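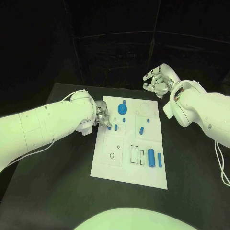 A blue peg is held just above the white board. Look for the blue gear near the top.

What Is a Peg, and Why Does a Gear Need One?

Do you know the toy where you push shapes into holes? Maybe you had one when you were small. The round shape goes in the round hole and the square shape stays outside, even if you push very hard. Grown-up engineers play almost the same game, and they call it assembly. Assembly means putting parts together so they make one thing.

A peg is a short stick, often round. It can hold two parts together, or it can be the place where another part turns. Your door at home has a long thin peg inside each hinge. Next time you open the door, look at the hinge from the side and try to find it.

A gear is a wheel with teeth. The middle of a gear is called the hub. When the teeth of one gear fit between the teeth of a second gear, the first one can push the second one around. If you turn one to the left, the other goes to the right! There are gears in many bicycles, in wind-up clocks and in the hand mixer for eggs.

Now, the drawings. On an assembly board you can find outlines, like the lines around a foot when you trace it on paper. Some of them are big circles, some are small circles, and some are rectangles. An outline can tell you the shape of a part and where its place is.

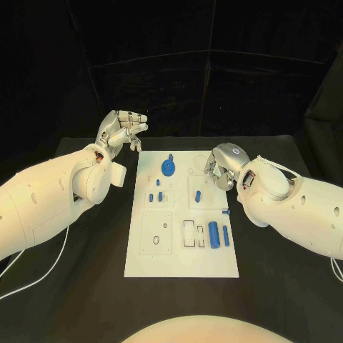
The same kind of board with its long side going away from you. A small blue peg stands close to the gear.

Why is it difficult to put a peg in a hole? The hole must be a little bit bigger than the peg, or the peg will not go in. But if the hole is too big, the peg will shake. Engineers have a word for this small extra space: clearance. A sheet of paper is very thin, and sometimes the clearance is even smaller than that. Then you must hold the peg very straight. If it leans, it gets stuck.

Try it at home

You need a pencil, some modeling clay and a piece of cardboard. Ask an adult to make 3 holes in the cardboard: one too small for the pencil, one just right and one too big. Press the cardboard on the clay and push the pencil through each hole. Which pencil stands the best? Now close your eyes and try again. Use your other hand to feel where the hole is.

Words to remember

Peg: a short stick that fits in a hole.
Hub: the middle part of a wheel or a gear.
Outline: a line that shows the shape of a thing.
Clearance: the small space between two parts that fit together.

Text by Mafalda Calado. The pencil game was suggested by Pushpa Dwivedi.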